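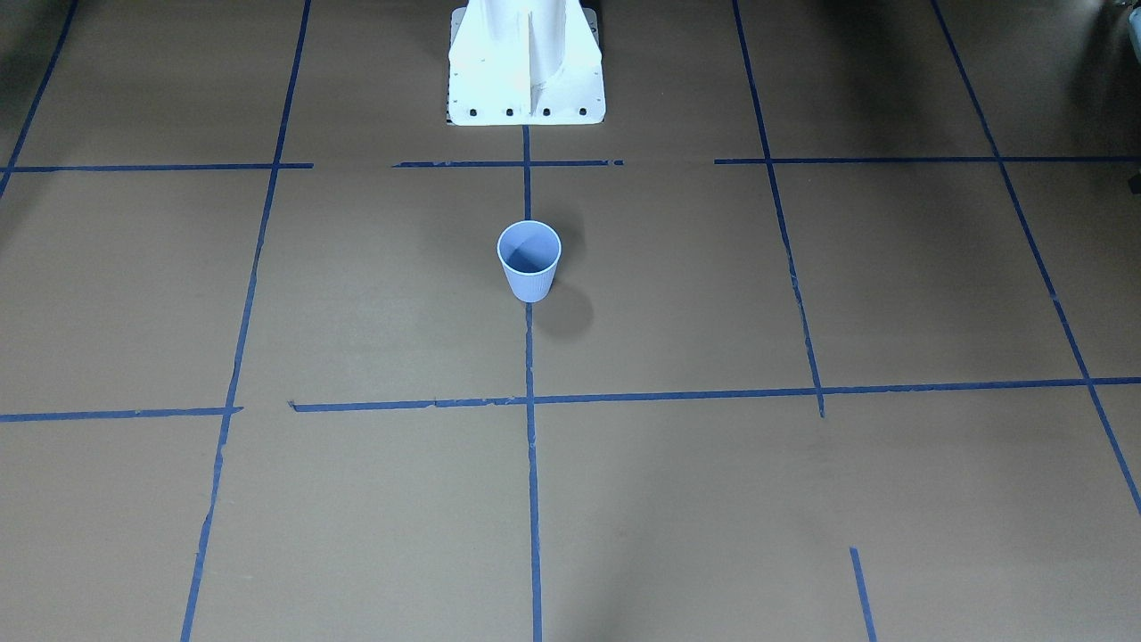 Paper cup, light blue, on cardboard marked out with blue tape.

The Tide Table

The gauge at Fisham was read twice a day, at low water and at high, and the figures were entered in pencil. Ink ran. Ese Akinola had been told this on her first morning by a man called Ibrahim, who had read the gauge before her and was leaving for the inland office at Ikville.

He showed her the stilling well, the float, the counterweight and the brass pointer. The pointer stuck in cold weather. The remedy was to tap the housing on the seaward side, once, with the handle of a screwdriver. He handed her the screwdriver.

"And the correction?" she said.

"Six millimetres. Subtract it."

"From which readings?"

"All of them."

She asked where the correction came from. He said it was in the book when he arrived. She turned back through the ledgers that evening and found it in every one of them, in five different hands, with no note of a survey.

In November she wrote to the Finon Instrument Company, who had made the gauge. Their reply ran to a single page. The mechanism had left the works with no known offset. They would be pleased to quote for a service.

She borrowed a level and a staff from the harbour office and ran a line from the benchmark on the chapel wall down to the gauge, a distance of 400 metres. It took most of a day. She ran it back again the next morning and the two results closed within a millimetre. The gauge read true. She repeated the work after the first frost and it still read true.

So the sea at Fisham had been recorded six millimetres too low for 95 years.

She considered what followed from this. The harbour wall had been built to the ledger. The lower road had been built to the harbour wall. Neither had ever flooded, and six millimetres would not have changed that. The difference was less than the thickness of her pencil.

She telephoned Ikville. Ibrahim took nearly a minute to come to the phone.

"I've levelled the gauge," she said. "There isn't a correction."

"No," he said. "I levelled it too. My second winter."

"You didn't write it down."

"If you stop subtracting, the sea goes up overnight. Someone will want to know why. I had the letter half drafted, and then I was posted."

"Do you still have it?"

He said he would look.

High water that night was at ten past four. She walked down with the lamp, tapped the housing and read the pointer. She wrote the figure as it stood. In the remarks column, which was blank on every earlier page, she wrote: correction discontinued, see letter. Then she went back up to the office, lit the stove and began the letter.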